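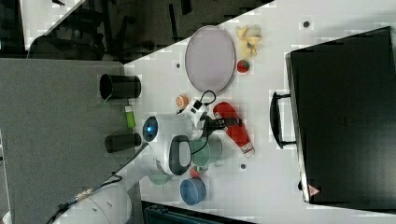 Photo: Prosent Press Office

Prosent has confirmed that its new feature film, Hodoroagă, will open in cinemas in January, following the completion of sound work last month. The film is directed by Erzsébet Szénási and is distributed by Sinier, which also handled the director's previous release.

Hodoroagă takes its title from the nickname of an old bus that once linked a string of mountain villages with the nearest market town. The story begins on the day the service is withdrawn. The driver, a widower close to retirement, is told to return the vehicle to the depot and sign for his last wages. He keeps the keys and continues to drive the route without permission, first for the passengers who depend on him and later for reasons he is unwilling to discuss with his daughter, who has come home to persuade him to stop.

The screenplay was written by the director over two winters. An early draft placed the events in a single day. The finished film covers one autumn and ends with the first heavy snow. Dialogue is in Romanian and Hungarian, and the film will be shown with English subtitles at all participating venues.

Principal photography lasted 40 days. Most exterior scenes were filmed on public roads, with traffic held for short periods by agreement with the local authorities. The production thanks residents for their patience, in particular those whose mornings were disturbed during the filming of the bridge sequence, which had to be repeated after fog closed the upper road. Interior scenes on the bus were recorded in a moving vehicle. Members of the cast who play regular passengers were asked to keep the same seats throughout the shoot, and several of them live in the villages where the story is set.

"I wanted the audience to learn the road the way a passenger learns it," the director said at a meeting with exhibitors. "After half an hour you should know which bend comes next, and who will get on there."

The score was composed for a small string group with accordion and was recorded in a village hall. It is used sparingly. Long sections of the film have no music at all, and exhibitors are asked to pay attention to the sound notes supplied with each copy, as the quieter passages can be lost if the playback level is set too low.

The finished film runs for 2 hours, including credits. There is no intermission. A shorter version is not planned.

Sinier has booked the film into 73 cinemas for its opening week, among them a number of single-screen houses that do not usually receive new titles on the first day of release. Venues that wish to join the second round of bookings should contact the distributor's programming desk before the end of the month. Posters and lobby cards will be sent with the first shipment. The trailer is available now in long and short versions, and cinemas may show either one ahead of comparable features.

A preview for members will be held at the Puvum cinema, which seats 675, with doors opening at 6:30 p.m. The director and the two lead actors are expected to attend and will take questions from the audience after the screening. Admission is free to members in good standing, who may each bring one guest. Seats are not numbered and will be held until fifteen minutes before the start of the program. Latecomers will be admitted to the balcony only.

Requests for interviews should be made in writing to the Prosent press office. Reviews may be published from the morning after the preview. Writers are kindly asked not to reveal the destination of the final journey.

Members who have not yet received their preview card should check that their mailing address is up to date. Replacement cards can be collected from the Puvum box office on the evening of the screening.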